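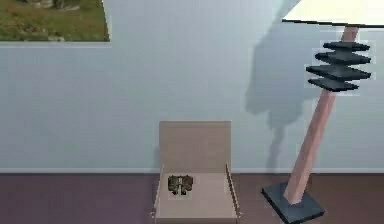
Ankica Papadopoulos wrote to me that she no longer trusts any success rate that comes out of a simulator, her own included, and that I should stop printing them in this column without the list of failures beside them. She has a point, and I have thought about it for most of June.

Home | Opinion | Software | Archive | Contact
Search this site Enter keywords Go

Print this page | E-mail this article

My first wish was to defend the simulator. I have worked with planning software for a long time, and I remember how we worked before. You changed one number in the controller, you walked to the arm, you put the parts back in place by hand, and you waited. In one afternoon you could make maybe 24 trials, if the arm was in a good mood. Now a small team at Rotley can run 2,820 trials during one night and read the result at breakfast. I do not want to go back, and I do not think Ankica wants it either.

But let us look at what such a result says. In the last run that Rotley showed to me, the task was simple to explain: take a small object out of an open cardboard box and set it down on the floor beside a stand. The planner finished it in 2,157 trials. People at the meeting were pleased. Then one younger engineer asked what had happened in the others, and it became quiet, for the log contained only the word "failed" and a time.

I think this is the real fault, and it is a fault of tooling. A box with its flaps standing up is a hard place for a gripper. The planner must come in from above, it must not press on the flaps, and it must find a grasp on something that lies near the side. When it fails, it can fail in the perception, which put the object a little too far from the flap. It can fail in the planner, which did not find a path in the allowed time. It can fail in the control, when the fingers close and the object slides out. These are three different illnesses and they need three different doctors. A log that says "failed" sends all the patients home with the same pill.

The stand is also interesting for me. A pole with plates on it is a thin and wide obstacle at the same time, and many planners do not like this. The cheap way is to put one big invisible block around the whole thing and forbid the arm to enter. Then the collision checks are quick, and the arm makes long, strange paths around air. Rotley did it this way at the beginning. When they gave each plate its own shape, the paths became shorter, but the planning took longer, and a part of the old successes turned into timeouts. Which version is better? The success rate alone says the first one. I would choose the second one for any real workshop, where people need that space for their own elbows.

There is a second habit I would like to see disappear. The teams give the planner the exact position of everything, directly from the simulator, and they call the perception "solved for the moment." At Clodgate this moment lasted two years. Their planner, which has the name Karras, was very good as long as it knew the truth. When they finally connected it to an ordinary depth camera, it waited for a certainty that a camera never gives, and it stood still. They had to write a large part of it again, and the people who had made the first design had already left.

So what do I ask for? I ask that each failed trial keeps its seed, its last camera view and the name of the module that gave up. This is not expensive. Revunance, the replay tool which we use in our office, stores all of this, and after 90 days it throws away the trials that no person has opened. I ask also that the teams put some noise in the positions from the first week, even if the numbers become ugly and the manager is sad.

I wrote back to Ankica that I will not stop printing success rates, because readers want them and a number is a good beginning of a talk. But I accepted the other half of her demand. From the next column, a rate without its failures will stay in my drawer. She answered in one line, asking if this rule is also for the old columns. I am still looking through them, and three of them will need a correction.

Print this page | E-mail this article
Back to Opinion | Next | Top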